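Teaching by hand: a spring at the Tusomville workshop

This page collects material from the teaching sessions we ran in April. The aim was to show a pair of robot arms some ordinary bench jobs, first by guiding the arms by hand and later by remote control from a second pair of arms across the room. Each job was shown many times by different people, and every run was saved with the camera view and the joint positions. By the end of the month we had 1544 saved runs, and 157 more that were thrown out.

Brynhildur Vigfúsdóttir planned the tasks. Tove Vestergaard and Eyvindur Damgaard did most of the operating. The software for recording and playback is called Vullero and was written in house.

How a session goes

The operator sits at the leader arms and the arms at the table follow. A run starts with both grippers open and ends when the operator brings them back to the same place. Runs are kept short. Anything over 40 seconds usually has a fumble in it and gets looked at again before it is kept.

We change the layout between runs. A tool gets turned around or moved toward the back of the table, and now and then something is added that has no part in the job. If the layout never changes, the arms learn the table instead of the task.

The bench 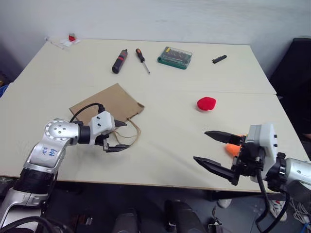 Both grippers open over the white table, the left one above the cardboard and string. The cordless screwdriver, the hand screwdriver and the green bit case are farther back. The soft red piece toward the right is a different kind of thing to grip from the tools.

Notes on the tasks

Picking up a hand screwdriver
The handle is the easy part. What took practice was turning the wrist early enough that the shaft pointed the right way when it came up. Eyvindur closes the gripper slowly and waits a moment before lifting, and we asked the other operators to copy that.

Moving the cordless screwdriver
Heavier, and it tips if it is held too far from the middle. Jytte Bergmann showed this one with two arms, one steadying and one lifting. We kept both the one-arm and the two-arm versions and labeled them separately.

Cardboard
Flat sheets are hard for two narrow fingers. Most operators ended up pressing on one edge so that the other edge rose – slow, but it can be repeated.

String
The least reliable task of the month. String never lies the same way twice, and from the operator's seat it is difficult to tell how far the fingertips are from the table. Most of the runs we threw out were string runs.

Soft objects
These forgive a poor approach but hide a weak grip. Elínborg Steinarsdóttir asked for 11 extra runs with a slower lift, and they are saved in their own folder.

Hand guiding or remote control

New operators learn faster by hand guiding, where they hold the arm and feel where it wants to go. The trouble is that their own hands and sleeves end up in the recordings. Remote control takes longer to learn – Tove put it at two full afternoons – but the camera sees only what it will see later when the arms work alone. All the runs from the second half of April were made by remote control.

Task sheets and the labeling guide are kept with the recordings. Questions about the sessions can go to Brynhildur.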